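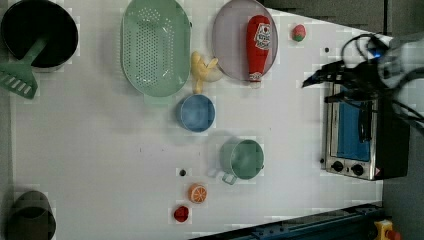

4.2 Reading component strings in firmware

We searched the Turnon handset firmware for vendor names left in driver folders. Of 77 folders, 58 named a supplier, and three named Drulteck, whose magnetic sensor was not yet in any shipping model.

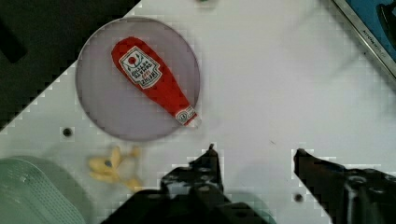
A name in a folder does not show that the part will ship. Filip reports the same for the Saxena tablets – two drivers were kept from test boards and never loaded. We therefore counted a part only when its driver was called at startup.

Figure 3. Robot arm over a tabletop of toy kitchen items.

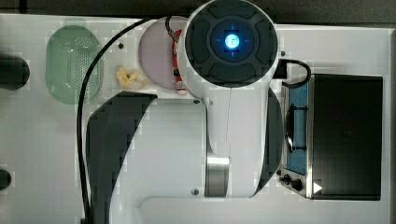

Each build was started 100 times with the Kurkum logger attached, and the calls were matched to folder names by hand.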